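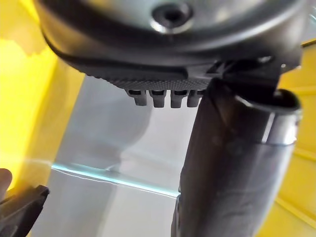

Paweena Ongart says the hard part of a dengue season is the second month. In the first, people empty their flowerpots, turn over their buckets and let the inspectors in. By the second they have heard it all, and the gate stays shut.

She has worked at the health post in Phuthong for 16 years, and July is when she starts to worry. The rains settle in, the school drains fill up, and the fever cases that came in singly start coming in by household. A mother brings a boy with a temperature and aching eyes, and two days later she is back with his sister.

Phuthong and its neighbor Namgate share a district hospital, a market and a mosquito problem. For most of the past decade they handled the last of these separately. Namgate sprayed. Phuthong sent inspectors door to door. Spraying was popular because people could see and smell it, but it kills adult mosquitoes for a short time and leaves larvae in standing water alone. The inspections did more against the larvae and were a good deal less welcome.

This year the two towns are running one program, with one schedule and one set of records. It covers 4,000 homes. Each home is supposed to be visited every two weeks from June through October, and every visit follows the same order: water jars, roof gutters, plant saucers, old tires, then the drain out front. Jars that can't be emptied get a lid or a treatment for larvae.

Fongchan Saengthong runs the Namgate side from a desk in the old post office. The map on her wall is marked street by street, and she updates it before the teams go out at 7 in the morning. Early starts help. Later in the day people are at work, and a locked house has to be put down for a return trip.

"Locked houses are our biggest gap," she said. "Some belong to families who moved to the city. The jars are still out back, and they're full."

The towns have asked absent owners to leave a key with a neighbor. Some have. Others want to know who will be liable if something goes missing, and that question has been sitting with the district office since May.

There is also the matter of the Grinham estate, where new houses are going up along the canal. Building sites hold water in every trench and barrel, and the workers sleep there. Inspectors now go in with the site foreman – a change that took three meetings to arrange.

Ongart doesn't expect the joint program to end the outbreaks. The virus comes back with travelers and with the weather, and a mild year can follow a bad one for reasons that have little to do with buckets. What she wants is fewer patients arriving late. Severe dengue often sets in as the fever drops, when families think the worst is over. Her staff now hand out a card listing the warning signs: stomach pain, repeated vomiting, bleeding gums, unusual tiredness or restlessness. It also tells people to avoid aspirin and ibuprofen.

The cards went out with the first round of visits. A second printing is due in August, in larger type, after several older residents said they couldn't read the first.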